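I get a lot of messages about stone floors, mostly after people have read my old post on wall tile, so I've put the usual ones in one place. I clean and reseal floors for a living (mostly bathrooms, hallways and entryways) and I have opinions!

## Marble-look floors: the stuff people ask me

**What do you do first when you walk in?**

I go straight to the corner. The middle of a floor gets walked on and wiped and looks fine from the door, but the corner where two walls meet gets all the crumbs and grit. I sweep outward from there with a soft brush, dry, before any water comes near it. Wet grit is a pain to pick up and it gets into every little pit.

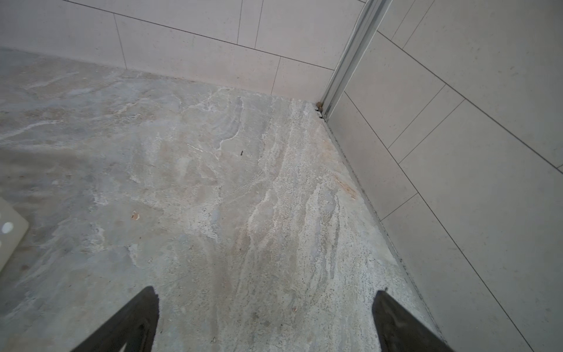 After the dry sweep I do a damp mop with plain warm water and a few drops of pH-neutral soap. Go easy on the soap, people always use too much and then write to me about streaks.

**Is vinegar okay?**

Please no. Vinegar, lemon, most bathroom sprays, anything sour. Marble and travertine both etch, and once the shine's been eaten there's no wiping it back. If you have porcelain made to look like stone you can get away with more, but if you don't know which one you've got, treat it like the real thing.

**There's an orangey-brown mark by my wall. Is it rust?**

Could be rust, could be old sealer, could be the stone itself (a lot of these floors have warm bands in them). Try a poultice on a small patch, cover it with plastic and leave it 22 hours or so, overnight plus a workday. If nothing's changed after 3 tries, I'd stop and learn to like it. Khải Phí, who taught me the trade, used to say the same thing with more swearing.

**How do I tell a dull patch from plain dust?**

Wipe it with a dry microfiber cloth, then get down low and look across it toward a light. Dust comes off on the cloth. Wear just sits there, cloudy, and will need a polish. My customer Retno Osman was all set to pay for one and the cloth fixed it, so try that first!

**And the walls?**

Wipe from the top down, and do them before the floor. For dark grout lines I like a damp old toothbrush and the same weak soap. Skip bleach on colored grout, it goes patchy.
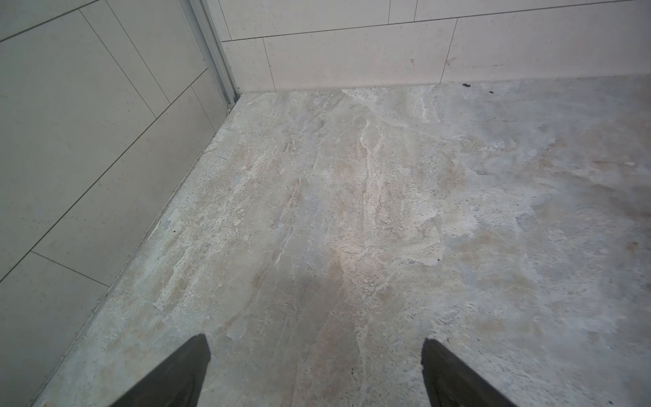

*Fandville, March*

A few newer ones that came in over the winter.

**Do I need to seal every year?**

Do the water test. Put a few drops on the floor and wait 4 minutes. If the spot goes darker, it's time to seal. If the drops just sit there, leave it alone and go have lunch.

**Can I use a steam mop?**

I wouldn't on natural stone. Yasir Baloch wrote in to say he's used his for years with no trouble, and good for him, but I've seen sealer go white under one.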